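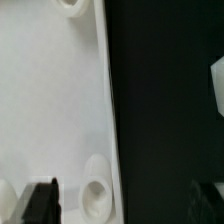 Jan 28, 2019
By Nhung Đỗ

When my kettle stopped working this month, I took it to three repair shops in Inville, and all of them told me to buy a new one. I do not blame the people in these shops. They must pay rent, and a new kettle costs less than one hour of their time. But I think we lose something when every broken thing goes straight to the bin. A white plastic housing, seen from its inner side, with a round post for a screw, tells me that the thing was made to be closed by a screw, and what a screw has closed a person can open. Many things in my kitchen are glued, and with them I have no such hope.

My father repaired radios in the evenings. He kept the screws in jam jars, and my brother and I were allowed to sort them if our hands were clean. He was not an engineer. He learned by opening things, and sometimes he made them worse.

My neighbour Đạt Lý does not agree with me. He says that people today have no time, and that cheap goods have helped families who could not buy a kettle or a fan before. I accept this. My own family was one of them. Still, a cheap thing can also have screws, and the maker can sell the small part that breaks first. For my kettle this part is the switch, and I could not find it anywhere.

I would like our town council to lend a room in the library for repairs, perhaps five evenings in the year to begin. The town of Plonda already has such evenings, and my cousin had her lamp mended there for the price of a coffee. My kettle is still on the shelf, and I am still looking for the switch.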